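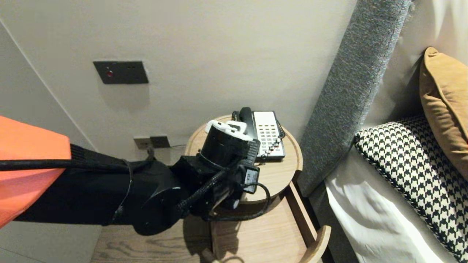

Chapter 4
Reaching, Closing, Lifting

In this chapter you will
Break a simple household task into stages a robot arm can be programmed to follow
Choose an approach direction for an object, based on its shape and what stands near it
Keep a run log that another team can read and use
Decide with your team when a run should be stopped

Words to know: approach, clearance, end effector, grasp, home position, occlusion, run log

In Chapter 3 your team moved the arm between marked points on an empty bench. The points were on paper, the paper was taped flat, and nothing was in the way. That work taught you how the joints move and how to bring the arm back to its home position. It did not ask you to touch anything. This chapter does.

The task used through the chapter comes from Ellidis, a room service project run by the second-year robotics class at Cendell Technical High School. The class was asked to program an arm that could handle the small things found in a hotel bedroom: a telephone, a television remote, a cup, a folded card. The students had done well on the bench and expected the bedroom to take a couple of weeks. It took most of a semester, and the class kept a record of every run. There are 1,622 entries in the log. We will come back to that log several times, and parts of it are printed in the Data Pages at the back of the book.

Why a bedroom is harder than a bench

A workbench is built for work. It is flat, it has square corners, and you can walk up to it from any side. Bedroom furniture is built for people who are sitting or lying down. A bedside table may be round. It may have a raised lip that stops a glass from sliding off, and the same lip will stop a gripper that comes in too low. There may be a headboard on one side and a wall on the other, so the arm has only one or two open paths to the tabletop.

The objects bring their own trouble. A telephone with a cord can't be treated as a single solid thing. The handset lifts off the base, and the cord pulls on whatever it is attached to. If the gripper takes hold of the wrong part, the whole phone comes along. The Ellidis students wrote separate plans for "pick up the handset" and "move the phone," and they found that the two plans had almost nothing in common.

Cables on the robot matter too. An arm that carries its power and signal lines on the outside needs slack at every joint, and slack hangs down. Before any run near furniture, move the arm slowly through its path by hand control and watch the cables instead of the gripper. Look for places where a loop could hook on an edge, a drawer or a phone cord.

The four stages

Every task in this chapter is divided into the same stages.

Approach. The arm moves from home to a waiting point near the object. For the Ellidis runs, the waiting point was set 200 millimeters from the object. Speed can be fairly high up to this point and must be low after it.

Align. The gripper turns so that its fingers will close on the part you have chosen. Nothing should touch during this stage.

Close. The fingers come together and stop when they meet the set resistance. On a two-finger gripper, both fingers should arrive at the same moment. If one arrives early it will push the object sideways.

Lift. The arm raises the object a short way and pauses. If the object is still held after the pause, the arm goes on to the place where it has been told to set it down. 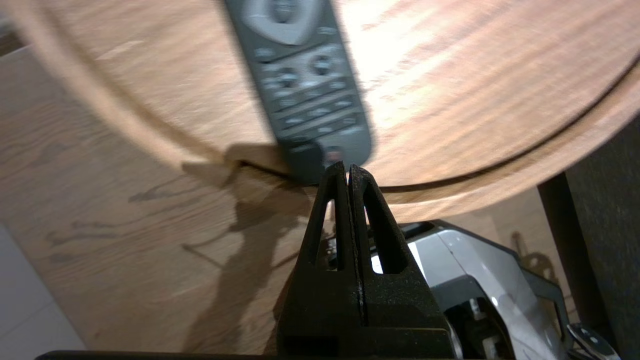 A remote is a good first object for the last two stages. It is long, narrow and hard to damage, and it can be held in more than one place. A grasp near the middle keeps the weight balanced. A grasp at one end leaves the rest of the remote free, and that can be useful if a person is going to take it from the robot, but the far end will swing when the arm starts or stops. The cure is slower starts and stops, or a different grasp. Squeezing harder helps very little and can press buttons.

Your camera view changes with the stage as well. A camera near the gripper gives a close look at the fingers and may lose the table. A camera farther back shows the table and the furniture, but the wrist can hide part of the object. When one thing blocks the view of another, we call it occlusion. Plan for it by asking at each stage which camera the team should be watching.

What goes in the run log

The first part of the Cendell log is hard to use. Many early entries say only "missed" or "good." After 900 runs the class changed its form, and the later entries are the ones quoted in this book. The new form asks for the following:

Run number and team initials
Object, and the part of it to be grasped
Starting place of the object, measured from a fixed mark
Stage reached
Reason for the stop, if there was one
One change to make before the next run

Keep to one change. Teams that adjust the speed, the grasp height and the resistance setting together can't tell later which of them made the difference.

Stopping a run

One member of the team holds the stop button for the whole run and does no other job. Anyone on the team may call a stop, and the person with the button presses it without asking why. The reason is written down afterward. Keep hands outside the taped line until the arm is at home and the operator has said "clear."

Starting activity: The Paper Plan

You need a small table, an object with a cord, an object without one, a ruler and two sheets of paper. You do not need the robot.

Place both objects on the table. On the first sheet, draw the table from above and mark every direction from which an arm could reach each object. Cross out any path that meets a wall, a bed or a chair back. On the second sheet, draw the table from the side, measure the height of any lip or rail, and mark the lowest safe height for the gripper.

Trade plans with another team and try to follow theirs with your own hand, using only your thumb and first finger. Write down the first place where the plan did not tell you what to do. Keep both sheets in your project folder. You will need them in Section 4.1, where the waiting points are entered in the controller.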